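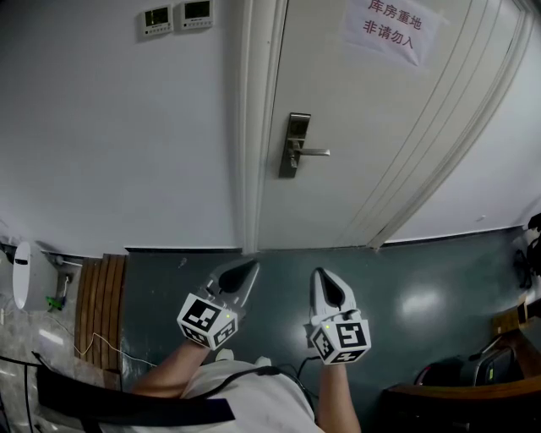 Figure 3. Start of a door episode in the Lukau set, head view. The operator holds one gripper in each hand, with two marker cubes on each; the door is closed and its lever handle is at rest height.

Jacobs objected, on reading the first version of our protocol, that a door is a poor choice for two-handed collection. One hand does the work, in her view, and the other only adds noise to the action labels. We kept the task but changed what we ask of the second hand, and this section gives the protocol in its revised form.

4.2 Collecting door episodes

All episodes were recorded with hand-held grippers. No robot was present during collection. The pose of each gripper is recovered from its square markers as seen by the head camera, and the jaw opening is logged separately. The two streams are joined on a shared clock. Where the markers are lost for a short time, the pose is filled in by interpolation; where they are lost for longer, the episode is cut at that point and the remainder is dropped.

An episode begins with the operator standing back from the door, both forearms extended and both grippers in view. This start pose was added after the pilot. In the pilot, operators tended to begin with their arms at their sides, and the first marker detection often came only when a gripper was already close to the handle. The approach was then missing from the data, and policies trained on it hesitated before the first contact.

From the start pose the operator walks to the door, presses the lever with one gripper, and opens the door far enough to pass through. The choice of hand is left to the operator. The free gripper must stay in view and must not touch the frame. It may be used to hold the door once the latch has cleared. Under the earlier rule the free hand had no instructions at all, and its motion differed widely between operators doing the same task.

We collected 900 episodes under the revised rule. Of these, 195 were removed in review. Long marker loss was the most common cause, usually while the operator's wrist was turned to press the lever. The next was a free gripper leaving the view during the walk. A further 65 episodes were kept but shortened, with the labels after the cut discarded.

Review was done by Nzioka and Yaman, each working alone on the full set. They agreed on 96 percent of episodes. Disagreements were settled in favor of removal. Most concerned whether a brief touch on the door frame should count as contact, a point the written rules had left open. We now count any touch that changes the gripper's path.

Lighting was not controlled. Glossy floors reflect overhead lights and windows, and the reflections move with the operator's head. We did not mask the floor or adjust exposure by hand. Signs, wall panels and furniture near the doors were left as they were, and no attempt was made to match backgrounds between sites. The Kostlow set, described in Section 4.3, uses the same start pose but includes doors with round knobs, for which the jaw opening matters more and the lever rule does not apply.

Jacobs's concern about label noise is taken up again in Section 5, where we train with and without the free-hand stream.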